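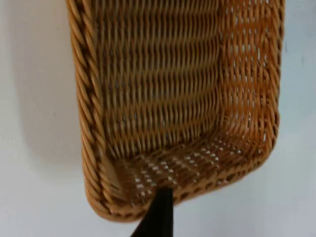
4.2 How shoppers describe a bag before they buy it

The second part of the study looked at the words which customers use when they choose a handbag for the new season. We collected written comments from 12 small shops in Clenitside, all of them selling accessories of the Warby and Pivent labels. The comments were left on cards at the till or on the web pages of the shops. After removal of the cards that were empty or not readable, 3099 comments stayed in the set.

Each comment was read by two coders, who marked every word that spoke of shape, colour, closing, strap or price. When the coders did not agree, the comment was discussed with Uzma Qureshi, who had prepared the code book. Words for colour were the most frequent, as Sandhu had also found for scarves. Words for the strap came second, and this we did not expect. Many customers wrote that a strap was "too thin for a coat" or "slips from the shoulder", and such remarks were more common in December than in the summer months.
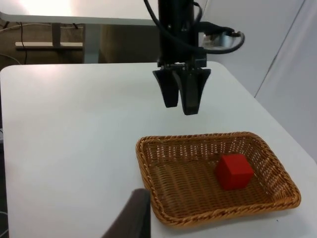
It should be said that the season cannot be separated from the clothes worn with the bag. A customer in a heavy coat judges the strap in another way than a customer in a light dress, even if the bag is the same one. For this reason we divided the comments into a cold and a warm group. The cold group had 1211 comments and the warm group had the rest. In the warm group the talk was mostly of colour and of size — several persons wanted a bag which is small but still takes a pair of flat shoes.

Price was mentioned less than the shop owners had told us it would be. In the interviews, made by Sobia Swati, the owners spoke of price almost at once, and one of them said that her customers "turn the label over first". The cards do not show this. It is possible that people look at the price but find it not polite to write of it on a card with their name.
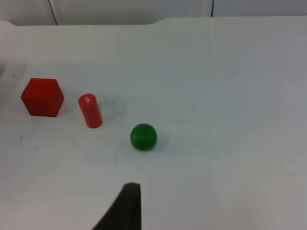
Figure 3. A red cube, a red cylinder and a green ball on a white tabletop.

We also asked the owners to keep one bag of each label in the window for 10 weeks without changing its place. Two shops could not do this, as they were repainting, and their comments were kept in the set but left out of the comparison by label. Among the other shops the difference between Warby and Pivent was small for colour words and larger for closing words, where the magnetic clasp of the Pivent bags received both praise and complaint. The comparison by age of the customer is given in section 4.3.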